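[보도자료] 하벳몬트, 로봇 PC 분해·조립 작업지침 '와이더(Wider)' 공개

배포 즉시 보도 가능
위스트빌(Wistville) / 1월

하벳몬트(Havetmont)가 협동로봇으로 데스크톱 PC를 열고 부품을 빼고 끼우는 작업에 쓰는 현장 지침 '와이더'를 공개했다. 초판. 전문 무료. 의견 접수는 공개일로부터 30일.
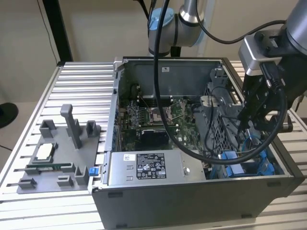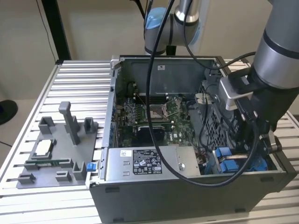
하벳몬트 위스트빌 작업장. 옆으로 눕힌 데스크톱 본체와 로봇팔, 본체 왼쪽에 부품 고정판. CPU 소켓은 두 사진 모두 비어 있음.

■ 어떤 지침인가

대상은 PC 수리·재제조·부품 회수 현장. 사람과 로봇이 같은 작업대를 쓰는 곳이다. 로봇 자체의 안전 규격은 이미 있고 와이더는 그 위에 얹는 문서로, 메모리나 CPU처럼 작고 정전기에 약한 부품을 로봇 그리퍼로 다룰 때 작업대를 어떻게 꾸미고 무엇을 기록하고 언제 멈출지를 정한다. 법적 강제력 없음. 인증 제도도 아님. 지침을 따랐다고 해서 로봇 설치 전 위험성 평가가 면제되지 않는다는 점은 본문 첫머리에 따로 적었다.

하벳몬트는 위스트빌 작업장에서 모은 작업 기록 2,195건을 검토해 초안을 잡았다. 기록 검토는 양(Yang) 책임연구원, 문안 작성과 현장 확인은 오벳 도그베(Obed Dogbe) 작업표준팀장이 맡았다.

도그베 팀장의 말. "팔 두 대가 케이스 하나를 두고 같이 움직이면 속도보다 케이블이 먼저 문제가 됩니다. 로봇 팔 사양서에는 케이블이 메인보드 위로 얼마나 처지는지 안 나와 있어요. 그런 걸 현장마다 말로만 전하고 있었습니다. 사람 바뀌면 끊기고요."

■ 주요 내용

1. 작업대와 고정판

본체는 옆으로 눕히고 개방면이 위로 오게 둔다. 눕힌 다음 손으로 밀어 본다. 밀리면 고정부터 다시. 본체 밑에 나사나 클립이 끼어 있는 경우가 의외로 잦으니 올리기 전에 작업대 면을 쓸어낼 것.

뺀 부품은 작업대 맨바닥에 놓지 않는다. 자리가 정해진 고정판에 둔다. CPU는 홈에, 메모리는 긴 슬롯에. 3D 프린터로 만든 고정판도 쓸 수 있으나 재질과 정전기 대책을 작업장이 직접 확인하고 기록해야 한다. 고정판을 새로 출력했으면 치수 확인 후 로봇 위치도 다시 잡는다. 같은 도면이라고 그냥 쓰면 안 됨.

고정판과 본체 사이 간격은 수치로 정하지 않았다. 기종마다 달라서다. 다만 그리퍼가 본체 테두리를 넘어갈 때 닿지 않는 높이를 작업표에 적고, 기종이 바뀌면 그 칸부터 고친다.

2. 케이블

초판에서 제일 긴 장이다. 로봇팔과 그리퍼, 카메라에 딸린 케이블이 열린 본체 위를 지나는 경우 다음을 지킨다.

- 작업 시작 전 전체 동작을 저속으로 한 번 돌려 케이블이 가장 낮게 처지는 지점을 확인
- 그 지점에서 메인보드, 방열판, 소켓 레버에 닿는지 눈으로 볼 것
- 닿으면 경로 변경. 테이프로 임시 고정하고 계속하는 것은 금지
- 케이블을 위에서 내리는 경우 고정점의 풀림을 교대 때마다 확인
- 본체 내부 배선과 로봇 배선이 같은 색이면 로봇 쪽에 식별 표시

검토 기록 가운데 케이블 간섭으로 멈춘 사례가 적지 않았고, 원인란이 '기타'로만 적힌 것도 많았다. 와이더 기록 양식에는 '케이블' 칸을 따로 뒀다.

3. 소켓과 노출 접점

CPU를 뺀 소켓은 취급 주의 상태로 본다. 고정 레버가 열려 있는 동안 소켓 바로 위를 지나는 이송 동작은 원칙적으로 금지. 부득이하면 그리퍼를 비운 상태로, 정해 둔 높이 이상에서만. 나사를 문 채로 소켓 위를 넘어가는 경로는 예외 없이 불가.

레버를 여닫는 동작은 로봇이 하든 사람이 하든 한쪽으로 정해 둔다. 섞어서 하면 열림 여부를 서로 잘못 아는 일이 생긴다. 실제로 있었다.

4. 전원

전원공급장치가 본체에 남아 있는 상태로 작업할 때는 전원 코드 분리를 사람이 확인하고 서명한다. 카메라 판정으로 대신할 수 없다. 코드를 뽑은 뒤 대기 시간은 해당 장비 제조사 안내를 따르며 와이더가 따로 줄여 주지 않음. 전원공급장치 자체를 여는 작업은 이번 지침의 적용 범위 밖.

라벨 훼손도 금지. 인증 표시와 바코드가 붙은 면은 그리퍼로 집는 면에서 제외하는 것이 좋다(권고).

5. 팔 두 대가 같이 움직일 때

본체 안쪽을 공유 구역으로 지정한다. 한 번에 한 대만 들어간다. 다른 한 대는 정해진 대기 자세. 양쪽이 동시에 들어가야 하는 작업, 예컨대 한쪽이 누르고 한쪽이 빼는 작업은 별도 승인 항목이고 저속으로만 허용된다.

공유 구역에서 한쪽이 비상정지하면 다른 쪽도 함께 멈춘다. 재시작은 사람이 본체 안을 본 다음에. 원격 재시작은 허용하지 않는다.

6. 사람이 손을 넣을 때

가장 많이 질문받은 대목. 결론은 단순함. 로봇이 보호정지 상태에 들어가고 10초 동안 움직임이 없음을 확인한 뒤에만 본체 안에 손을 넣는다. 그리퍼가 부품을 물고 있으면 먼저 고정판에 내려놓게 하고, 내려놓지 못하는 상태면 담당자 호출. 힘으로 빼지 말 것.

이 10초는 하벳몬트 작업장 기준값이다. 다른 현장은 자체 위험성 평가 결과에 따라 더 길게 잡을 수 있다. 더 짧게 잡는 것은 와이더 준수로 보지 않는다.

7. 카메라와 기록

손목 쪽 카메라든 고정 카메라든, 사람 얼굴이 찍히지 않는 각도를 우선으로 한다. 찍힐 수밖에 없으면 보관 기간과 열람 권한을 작업자에게 미리 알린다. 영상은 정지·파손 원인 확인에 쓰고 작업자 개인 평가에는 쓰지 않는다. 이 조항은 현장 요청으로 들어갔다.

기록은 짧게. 기종, 부품, 그리퍼 종류, 멈춘 이유, 다시 시작한 사람. 칸이 많으면 안 쓰게 된다는 의견이 많아 초안보다 줄였다.

■ 시범 적용

하벳몬트는 공개에 앞서 위스트빌 작업장에서 와이더 절차로 1,000회 넘는 부품 탈착을 진행했다. 결과표는 부록에 실렸다. 성공률만 떼어 인용하지 말아 달라는 것이 작성팀의 부탁. 기종과 부품 구성이 제한적이라 다른 현장에 그대로 옮겨 볼 수 없다.

양 책임연구원은 "기록을 다시 읽어 보니 멈춘 것 자체보다 멈춘 뒤에 뭘 했는지가 빠진 게 많았다"며 "몇일 지나면 당사자도 기억을 못 한다. 재시작 절차를 앞쪽 장으로 옮기자는 의견도 있었는데 초판에는 못 넣었고 개정판에서 다시 본다"고 말했다.

아직 못 다룬 것도 있다. 노트북, 일체형 PC, 배터리가 든 기기. 접착된 부품. 수랭 장치. 이동형 로봇이 작업대로 본체를 나르는 경우. 모두 다음 판 검토 대상이며 일정은 미정.

■ 도입하려는 현장에

전부 한꺼번에 적용할 필요는 없다. 하벳몬트는 케이블 점검(2장)과 손 넣기 절차(6장)부터 시작할 것을 권한다. 두 장은 따로 뽑아 작업대 옆에 붙일 수 있게 한 장짜리 요약본을 같이 배포한다. 글씨 크게. 흑백 인쇄 가능.

기존에 쓰던 자체 수칙이 와이더보다 엄격하면 자체 수칙을 유지한다. 충돌하는 부분은 의견으로 보내 주면 개정 때 반영 여부를 검토하고 답을 공개할 예정이다.

외부 교육 과정은 현재 없음. 문의가 이어지고 있어 위스트빌 작업장에서 소규모 설명회를 여는 방안을 보고 있으나 확정되면 별도로 안내한다. 와이더 이름을 건 유료 교육이나 인증서가 있다면 하벳몬트와 무관하다.

■ 의견 제출

누구나 가능. 현장 작업자 의견 특히 환영. 소속을 밝히지 않아도 접수됀다. 장 번호와 문장을 적고 바꿀 문안을 함께 보내면 처리가 빠르다. 사고·파손 사례를 보낼 때는 고객 정보와 제품 일련번호를 지우고 보낼 것. 접수된 의견은 제출자 이름을 뺀 채 처리 결과와 함께 공개한다.

■ 자료

- 와이더 초판 전문
- 한 장 요약본 (2장, 6장)
- 작업 기록 양식
- 부록: 시범 적용 결과표

하벳몬트 소개: 위스트빌에 작업장을 둔 전자기기 재제조 자동화 업체. 데스크톱 PC 부품의 탈착·분류 공정을 개발한다.

담당: 하벳몬트 작업표준팀 오벳 도그베 팀장
사진은 출처를 '하벳몬트'로 표기하면 보도 목적으로 사용할 수 있음.

(끝)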